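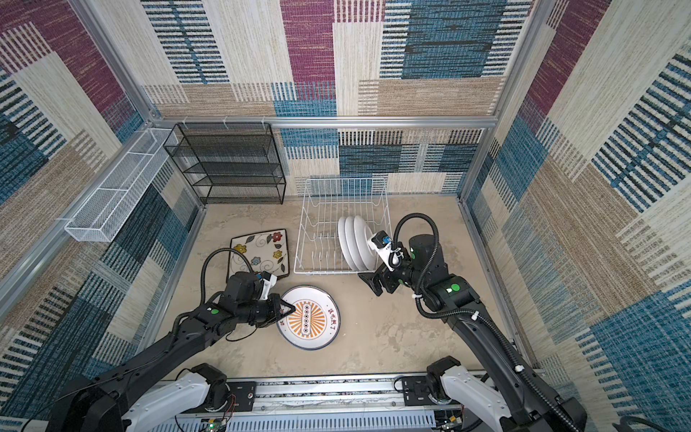 Célula dos pratos, dois braços, escorredor ao fundo.

1/ Passei boa parte de maio reescrevendo as regras da nossa célula bimanual. A versão antiga tinha crescido por remendos e duas pessoas liam a mesma linha de jeitos diferentes. Vou deixar aqui o que ficou, para quem trabalha com dois braços no mesmo espaço.

2/ Contexto rápido: a tarefa é mexer com pratos num escorredor de arame. Parece simples, mas prato é liso, fino de lado e redondo. Quase toda discussão sobre regra começou por causa de prato.

3/ Regra 1: um prato, um dono. Antes de qualquer movimento, o operador diz em voz alta qual braço vai pegar. O outro pode se aproximar, mas com a garra aberta e sem contato. Se precisar trocar de braço, a troca também é anunciada.

4/ Regra 2: a garra chega aberta. Aberta de verdade, com folga dos dois lados da borda. Fechar um pouco no caminho para "ganhar tempo" foi a causa mais comum de toque no arame nos nossos registros. 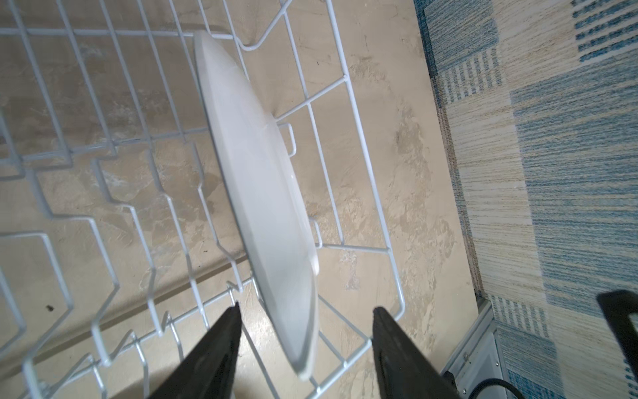 5/ E a velocidade cai antes de a ponta dos dedos entrar na altura dos arames. No nosso controlador a aproximação final está limitada a 76 mm/s. O valor anterior era 128. Ninguém reclamou da mudança depois da primeira semana.

6/ Regra 3: soltar é uma etapa separada. Encaixou, para, confere na câmera de punho, abre, recua em linha reta. Não se gira o punho com o prato ainda entre os dedos e dentro do escorredor.

7/ A Tiruwork Gebru, que revisou o texto, pediu para trocar todo "deve-se evitar" por "não fazer". Concordei. Quem está operando não tem tempo de interpretar verbo.

8/ Regra 4: o braço que espera tem posição de espera definida. Na versão antiga estava escrito "fora do caminho", e cada operador tinha um caminho na cabeça. Agora são duas poses salvas, uma para cada braço, e uma distância mínima entre punhos. Aproximação menor que isso só com os dois braços em modo lento.

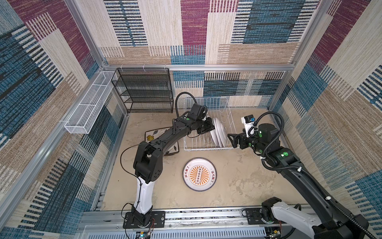

Esquerdo na borda do prato da frente, direito com a garra aberta ao lado do escorredor.

9/ Regra 5: cabo faz parte do braço. A alça do cabo perto do punho ocupa volume e precisa entrar no modelo de colisão. A Yilma, que cuida da nossa manutenção, pede que as presilhas sejam verificadas no início de cada turno e que a alça nunca seja encurtada para "ficar bonita".

10/ Regra 6: o que está no chão da célula está na lista. Peça que não faz parte do episódio sai antes de começar. Peça que faz parte entra com nome no registro. "Prato branco" não serve como nome quando há mais de um. Usamos a decoração: o do sol laranja, o quadrado de flores e assim por diante.

11/ Alguém me perguntou se não é burocracia demais. Revisamos 1178 episódios antigos e 480 tinham alguma anotação que hoje não passaria, quase sempre nome ambíguo de objeto ou troca de braço sem marcação. Refazer anotação custa mais que escrever certo na hora.

12/ Regra 7: parada não se negocia. Qualquer pessoa na sala pode pedir. Quem pediu não precisa justificar na hora. O motivo vai para o registro depois, em uma frase. O episódio interrompido fica guardado com a marca de interrompido, não se apaga.
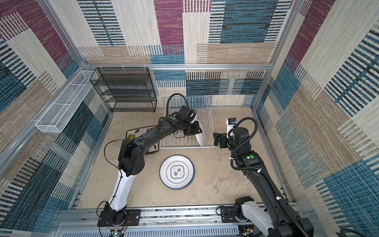 Regra 1 na prática: o esquerdo segura, o direito fica de garra aberta.

13/ O que ainda está em aberto: inspeção dos dedos da garra. Hoje é visual, uma vez por turno. O pessoal da Prarnthorpe faz por número de ciclos e eu gosto mais assim, mas ainda não temos contador confiável por garra.

14/ Também falta decidir o que fazer com prato lascado. Por enquanto sai da célula e vai para uma caixa separada. A Broslow sugeriu manter alguns de propósito para dar variedade aos dados. Sou contra até termos um procedimento de limpeza de caco por escrito.

15/ O documento tem quatro páginas e fica colado na parede ao lado do posto de operação, além da cópia na wiki da Ceden. Quando muda uma regra, muda o número da versão nas duas e o operador assina a nova antes de ligar os braços.

16/ Se alguém usa uma regra diferente para passagem de objeto entre braços, me manda. A nossa ainda tem só duas linhas e quero testar outra redação na próxima versão.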